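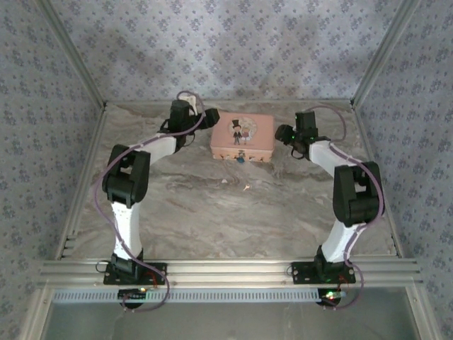
Both arms at the pink box, club bench, September.

I've been promising a proper write-up of the box challenge since we started it, so grab a cuppa, because I have a lot to say and I'm still buzzing from it!

For anyone new to the blog: I help out with the after-school robotics club in Tarau. We've got 25 kids on the roll this term, from total beginners through to Jurgita Kļaviņa, who wrote most of our arm control code before she was old enough to drive. Every year the seniors pick one task and work on it until the Gorkitz Cup. Last year it was stacking cups. This year they wanted something with two arms, a lid and a latch, and Kristaps Priedītis turned up with a pink box with a bridal couple on the lid. Sold.

A box sounds easy, doesn't it? I thought so too. But try opening one with two fingers on each hand and no feeling in any of them. One arm has to hold the thing still while the other one fiddles with the latch, and if they don't agree on where the middle is, the whole box goes for a walk across the table. We lost most of our first afternoon to that. Margus Vītola (our mentor, endlessly patient) made the kids do it with barbecue tongs first, one pair per hand, and the notes they took from that were brilliant. Gediminas wrote a full page on elbows. 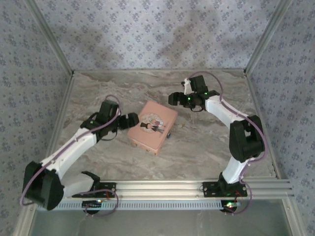 Right arm up high, left arm in close beside the box.

The way we run it, each team gets 46 tries logged in the book, and every try gets a colour: green, orange or red. Red isn't a bad mark. Some of our best sessions have been nearly all red, with everybody crowded around the laptop arguing about wrist angles. Jurgita's favourite trick is to bring one arm in low from the side and have the other wait up above the lid until it's needed. It looks a bit like someone about to pat a dog, and it's cut our arm-on-arm bumps right down. I could watch it all arvo.

The cables took some fiddling too. Leave too little slack and the wrist can't turn, leave too much and you've got a loop hanging where the gripper wants to be. The kids have ended up with little ties the whole way along, and they re-do them at the start of each session.

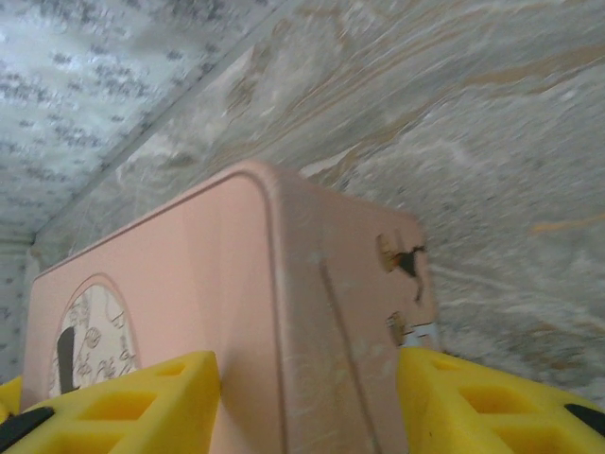 Marthinus Mokgethi is the reason I've become a bit obsessed with grip. He's in his second year with us and has decided that holding is more interesting than opening, so he's been keeping his own log of where the fingers land and how hard they close. The wrist view is his pride and joy. With a yellow finger on either side of the box, low down, he can check the contact on both of them at once, and he uses the ragged old sticker near the edge as his landmark for lining up. I suggested cleaning it off and he looked at me as if I'd suggested selling the arms.

Next up is a run-through against the Biltberg club, 3 rounds each, and after that we'll find out which box the judges at Gorkitz have picked. Ms Grīnberga's classroom is ours until 6 on club days if any parents would like to come and watch. Bring a snack to share, the seniors get through a frightening amount of banana bread.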